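Wrist cam policy rotates the gripper 90 degrees off on the switch plate task (sim)

danau_dev
Simulated kitchen counter, square plate with a black bar across it, wrist camera looking straight down. The policy has to line up with the bar before it closes.
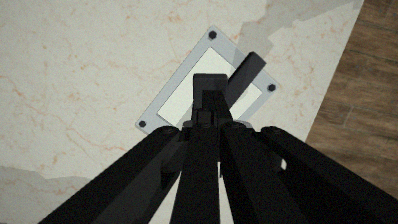 I collected 344 scripted demos and trained on wrist RGB plus joint state. The approach is fine. The last bit of yaw is where it goes wrong. In 7 of my last eval runs it settled on a yaw 90 degrees from the right one and closed anyway. Planner is Naro, default settings. Has anybody seen this?

smngui
Your plate is square and sitting at 45 degrees. If the network is keying on the border it has four yaws that look the same. Only the bar breaks the tie, and it's matte black next to a matte black gripper. I'd check what resolution you feed the encoder before anything else.

danau_dev
105 x 105 after the crop.

smngui
Too small for this. Try double.

legoff_fan
I don't think it's resolution. The bar is long and it's on a nearly white panel, you could find it at half that size. My bet is the demos. Does your script pick the closest yaw, or always the same one relative to the bar?

danau_dev
Closest. It takes whichever of the 2 valid yaws needs less wrist travel.

legoff_fan
Then near the switchover point you have demos going both ways from almost the same view. A plain regression head averages them and lands in the middle, and the middle of two yaws 180 apart is 90 off. Pick one convention and regenerate, or use a head that can hold two modes.

smngui
That explains 90, fine. I still wouldn't train on that crop. The top block of the gripper covers part of the panel and the bar starts right beside it, so they can run together once you downsample.

Sumaiya Sheikh
Mask the gripper out using the segmentation buffer and you can settle that argument in an afternoon. We did it in Traden for a drawer task and it changed very little, but our handles were brass. Also randomize the counter shadows if you aren't already. Those gray patches are soft-edged, but ours still picked up on them.

danau_dev
Shadows are fixed right now. I'll regenerate with one yaw convention first and leave the crop alone so I only change one thing.

danau_dev
Update, Friday. Same number of demos, one convention, same crop. No 90 degree misses in the new eval. It does stop a little short in yaw when the plate starts close to the counter edge by the wood floor.

smngui
Now raise the resolution.

legoff_fan
Or check your joint limits on that side. One convention means more wrist travel, and Naro clips without a warning unless you set strict mode.

danau_dev
Strict mode was off. Running it again tonight.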